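Robot Learning Lab, Unit 4: Collecting Demonstrations in Homes
Handout prepared by Retno Hartono and Sugeng Lau

Last unit covered arms on a fixed bench. This unit is about demonstrations recorded in lived-in rooms with a hand-held gripper. A person carries the tool, does the chore with it, and the camera on the tool records what the fingers do. No arm is present, so the motion has to be recovered from the video afterward.

1. What counts as one example

An episode starts with the fingers open and the target cloth in view. It ends when the cloth has been released and the fingers are clear of it. Anything before or after is trimmed. The Kisach set used in the homework has 436 episodes from 28 homes, 220 of them on beds. The rest are tables, sofas and floors.

2. Cloth on a bed

Beds are harder than tables. The surface gives when the fingers press on it, and the thing to be picked up often lies on other cloth. A policy trained only on a shirt on a bare table tends to pinch whatever is underneath as well. 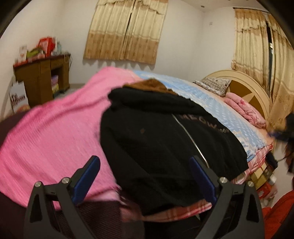

Figure 4.1. View from the gripper camera, both fingers in view. Black garment on a pink blanket, with plaid cloth along the near edge of the bed.

In Figure 4.1, note how close the garment hem is to the plaid cloth. A grasp at the hem can easily take both. Note also the bend in the straight lines of the room. The lens is very wide, and you must apply the calibration file before you measure any distance in pixels.

3. Instructions for collectors

Leave the room as you find it. Do not tidy the desk or straighten the bedding first.
Move at the speed you would use for the chore on an ordinary day.
Keep both fingertips in view through the whole grasp.
If the cloth slips, pick it up again and keep recording. Mark the episode "regrasp" in Serketon.
Change the starting layout between episodes — turn the garment over, bunch it, move it to the other side.

4. Splitting the data

Split by home and never by episode. Two episodes from one bedroom share the same curtains and the same blanket, and a test score from a mixed split will be too high. For the homework, hold out the homes listed in the Ngau file.

Homework

Label grasp and release times for 48 episodes. Work in pairs and compare labels before you submit. Reading: Salminen and Wijaya, course notes, section 3.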